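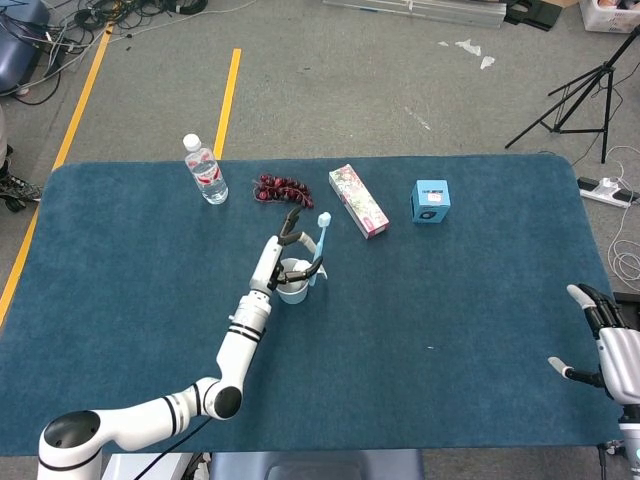

Progress report to the Lightfoot fund, 2025-05-28
From: Amber Sedgwick, Skunivthorpe

Hi Ruth,

You asked for a short one this time, so I'll stick to the open day and save the spending table for June. It went well! I was nervous right up to the moment the doors opened, and then there were people in the hall and I forgot to be.

We built the whole demonstration on the tabletop task, the one with the bathroom and kitchen things on the teal rug. It's the work your money pays for, so it seemed right that people should see that and not a slide show. The cup and toothbrush are still the favorite. People understand a toothbrush right away, and they all have an opinion on how you should pick one up (Beryl Mellor told me I was doing it wrong in my own bathroom). The gripper comes in over the cup with its two jaws apart, and the hard part is getting hold of the brush without tipping the cup. In the practice runs before the open day we logged 884 tries at it, and 283 of those ended with the cup on its side. In my last report I said I wanted that number lower. I still do.

What changed since then is the approach. Randa Sabbagh rewrote the part that decides how high the arm should be before it closes, and it now comes in more slowly at the end. Slower looks worse to a crowd, I have to admit — one boy asked if it had gone to sleep — but it's much kinder to the cup. We ran it all afternoon at that speed and I only stopped it once, when I didn't like the angle.

The toothpaste box was harder than I'd told you it would be. It went down at a slant on the rug and the planner kept wanting it square. The grapes are fake, by the way, and three people asked. Real ones are a long way off!

Visitors: the Goditz people came early and stayed longest. They wanted to know if the same setup could handle their sample tubes, and I said I'd write to them once I'd thought about it. Cikum sent two engineers who mostly asked Randa about cables. Phyllis Holroyd brought a group from the day center, and theirs were the best questions of the day. One lady wanted to know whether it would hand her the brush bristles first. We hadn't planned for handing over at all, so that's now on the list.

Things I'd do differently: start with a short talk, print the handout bigger, and put the chairs further back. The handouts ran to 500 copies and I have a great many left, so please take a stack when you come by.

Next up is the handover work, then the water bottle, then a second try at the slanted box. I'd like to move $500 from travel to spare gripper parts if you're happy with that. Just say yes by email and I'll put it in the June table.

Thanks as always,
Amber

Comments (4)

Phyllis H.: Our group talked about it all the way home. Could we come again when it does the handing over?

Amber S.: Yes please, I'll call you when we have a date!

B. Mellor: I stand by what I said about the toothbrush.

Ruth Dobson: Fine by me on the 500. Email to follow. Can you add the practice numbers for the toothpaste box to the June table too?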